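FOR IMMEDIATE RELEASE — February 14, 2018

# Tarnum Opens Its Block Room, and You're Invited to Come Play on the Boards

I've been making toy blocks for 18 years, and I have never written a press release before, so bear with me. My name is Lerato Naidoo, I run a small workshop called Tarnum, and we're finally opening the room next to our shop in Jovberg to anybody who wants to sit down and push some blocks around.

We're calling it the Block Room. (We had longer names. They were worse.) It opens this month, it's free to walk into during shop hours, and everything in it is meant to be handled, dropped, stacked and knocked over.

## What's in the room

Mostly tables, boards and blocks. Each table gets a big wooden board to play on, and each board gets a small handful of blocks in plain, strong colors. If you've seen our shop you know we also sell sets with pastel colors and little painted windows, and I love those too, but for this room I wanted the basics. Bright blue cubes. Yellow pieces with five sides. Shapes you can name from across the room and that feel different in your hand when you close your eyes.

The boards are my favorite part, and I'll talk about them as long as you let me. A block on carpet tips over and a block on a glossy kitchen counter scoots away from you, and a good flat board is the happy place in between. We glue ours up from planks, so you'll find seams running across them, and the grain is different on every single one. Sinan Kocabaş, who does our gluing and sanding, picks the planks himself and has been known to hold one back for months while he waits for the right neighbor for it. "I don't want two boards that look alike," Sinan told me when I asked him for something official to put in here. "If a kid gets bored with the blocks, they can follow the lines in the wood with a finger. I did that with my grandmother's table all through lunch."

## Why a handful and not a bucket

When I started out I thought more was better, and our first big set had 212 pieces in it. It was beautiful and it weighed as much as a dog! Families bought it, took it home, tipped it out on the floor, and then wrote to me asking if we sold a bigger box to put it all back in.

Then Halldóra Laxdal came along. Halldóra taught preschool before she joined us, and the first thing she did was take nearly everything away. She put a few blocks on a board, sat down beside it and waited. The kids who came by that day stayed longer than I'd ever seen anybody stay with the big set. They slid pieces together and apart. They made a row along the back edge and then moved the whole row to the front. One little boy sorted his by "pointy" and "not as pointy," and I've been using those words in the workshop ever since.

So the Block Room follows Halldóra's way of doing things. You get a board and a few pieces, and when you want different ones you swap at the shelf. She'll be in the room most mornings and she's happy to talk to parents about play at home, sleep, sharing, biting, you name it.

## How we got here

The room used to be our storage space, and clearing it out took most of November. We found 654 unpainted pieces in there, some of them from shapes we stopped making ages ago, and it seemed a shame to leave them in boxes. Eylül Toprak has been painting them ever since — red, yellow and blue, with a thin coat so you can still feel a bit of texture on the surface. They won't be sold. They belong to the room now.

Our friends at Duman, the lumber yard down the hill, gave us a good price on wood for the boards, and the sign painters at Zident did our front window. Thank you both! The window looks so much better than my drawing of it.

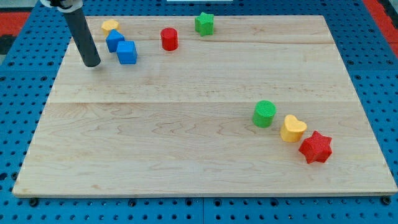 **Do the blocks have to stack for it to count as building?**

Plenty of kids build flat, and we think of that as building too. Lines, clumps, fences, a parking lot with one car in it — all of that is a child working out what goes next to what, and the tower usually shows up later when they feel like it.

## Small group mornings

Besides the walk-in hours, we're running a set of small group mornings for kids and the grownups they bring along. Each one takes up to 7 children, and Halldóra leads them. There's no lesson as such. She puts out the boards, everybody picks a spot, and for the last few minutes the kids show each other what they've made if they want to. İlker Demirtaş is handling the sign-ups, and he also bakes, so I'd get there early.

Grownups without kids are welcome during shop hours too. I'm putting that in writing because a gentleman asked me at the register last week in a very quiet voice. Yes, sir, please come, and bring your brother.

## Boards for home

A lot of people have asked whether they can buy one of the boards. You can, starting with the opening, though Sinan makes them one at a time and he won't be hurried. Put your name down at the shop and we'll call when yours is ready. They want a wipe with a barely damp cloth now and then and they don't want to go in the sink. If yours picks up a few dents from cubes landing corner first, that's fine by us.

## About Tarnum

Tarnum is a workshop and toy shop in Jovberg. We make wooden blocks and play boards, and we repair any block we ever sold, including the ones the dog got to.

## Press and visits

Writers and photographers are welcome to come by before opening time and see the room while it's quiet. Ask for İlker Demirtaş at the shop counter, and he'll find you a chair that isn't child-sized — we own two of those. If you'd like to talk with Halldóra about play or with Sinan about wood, let İlker know ahead of time so we can get them away from what they're doing.

###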